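Narkari Bench Rules: README and data card

Status: in use, with complaints
Last edited: 6 September 2021
Maintained by: Modupe Oyewole and Lộc Bùi
Questions about labels: Thu Kiều

What is in this package

A set of working rules for recording two-arm manipulation of small objects on a tabletop, and the 3339 recordings that were made while the rules were being argued over. The rules are in rules.txt. The recordings are under episodes/, one folder each. The list of recordings that break a rule is in breaks.csv, and you should open that file before you open anything else.

We wrote the rules after reading a good many other people's. Most of what passes for good practice in this corner of the field is a checklist somebody filled in once, for one lab, and then published as if it had been tested. Ours has been tested on one kind of bench. Treat it with the same suspicion.

Why another set of rules

Three of us came from Sevholm, where there was already a rulebook. It ran long, it was signed off at every level, and it told you what to do about signage. It had no position on what to do when one operator calls an episode a success and another calls it a failure. When Nhi Ông relabeled a batch of 196 episodes recorded under that rulebook, she and the original operator disagreed often enough that we stopped using the success field. It's still in the metadata for those episodes. Don't train on it.

The rulebook people would say that's a labeling problem and outside their scope. I don't buy it. A rule that leaves the outcome undefined has left out the part that other people will rely on.

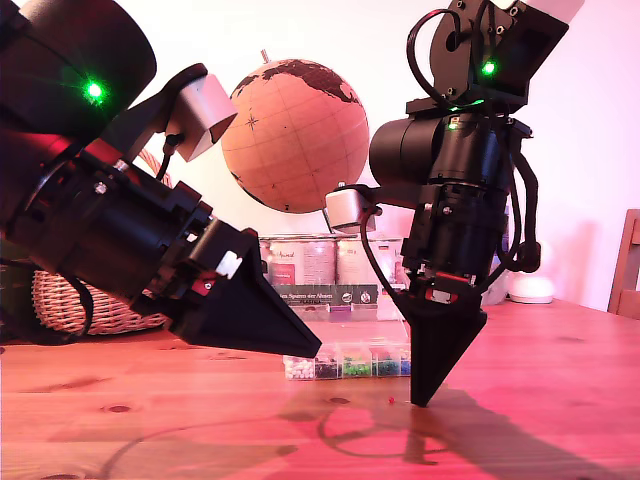 Bead work is where our rules get tested hardest, and where they are weakest. A bead is small enough that most of the usual language falls apart. "Object grasped" assumes a second viewer can check the grasp, and with a pointed tip over a bead this is often a guess. "Workspace clear" is worse. With one red bead on the wood beside the right tip, and the sorted ones sitting back in their compartments, is the workspace clear? Under the Sevholm wording, yes or no depending on who was asked. Under ours, a single bead on the table surface at the start of an episode is the target and has to be named by color in the task line. If there is more than one, the operator names which. If the named bead isn't there, the episode is thrown out, however nice the motion looks.

The rules, short form

The full text is in rules.txt. If the two disagree, rules.txt wins.

1. Name the target before the arms move. Color and starting place. "The bead" is not a name.

2. Say what counts as done, in terms a second person could check from the recording alone. "Placed in the green compartment" is fine. "Placed neatly" is not.

3. Background objects stay. If there's a globe behind the arms, leave it there for the whole session and write it down in the session notes. Tidying up between episodes is how you end up with a dataset that changes halfway through and a changelog that doesn't mention it.

4. A tip near the surface is logged as near, a tip on the surface is logged as contact, and if the views don't settle it you write "unclear." We had a fight about this one. Roos Willems wanted two values so the field would be simpler to use. The trouble is that a single view often can't tell you, and people forced to choose will choose whichever makes the episode look better.

5. No hand enters the reach of either arm while the motors are powered. Status lights are not proof of anything. Power off at the switch, then reach in.

On rule 5

This is the only safety rule in the package and it is not a safety standard. Please don't cite it as one. We've already seen an outside group describe its bench as "compliant with Narkari," which means nothing. There is no compliance. There's a text file. If your arms are bigger than tabletop size, or if anyone other than the operator is in the room, you need a proper risk assessment from someone trained to do one, and none of us is.

Fields

episode_id: unique within the package
task_line: free text, written before the episode
target_color: as written by the operator, not checked against the video
done_when: free text
outcome: done, not done, unclear
second_outcome: the same three values, from a second viewer; blank if nobody has looked yet
tip_left, tip_right: near, contact, unclear
session_notes: free text, quality varies a lot

Blank in second_outcome does not mean agreement. We've had to explain this twice to the same person.

What we don't know

Whether any of this makes a trained policy better. Khurana tried an early version of the rules on its own setup in July and reported that sessions took longer, which we believe, and that the data was cleaner, which we can't judge. They had no comparison set. Neither do we. Anyone who tells you that a stricter recording protocol improves results should be asked for the numbers, and that includes us if we ever start saying it.

We also don't know how the rules hold up under different lighting. Colored light on a tabletop changes what the operator would call a color, and target_color was written by eye. Expect some dark green beads to be down as black.

Known problems

The done_when field was optional in the first version, so older episodes often have it blank.

Nultico's import script turns "unclear" into "not done" without a warning. Use the plain reader in tools/ until that's fixed.

Some session notes were typed up after the session and not during it. Those are marked "late." Trust them less.

Changes

Send them to Lộc with an episode that shows the problem. A proposal without an episode attached will be read, but it won't go in.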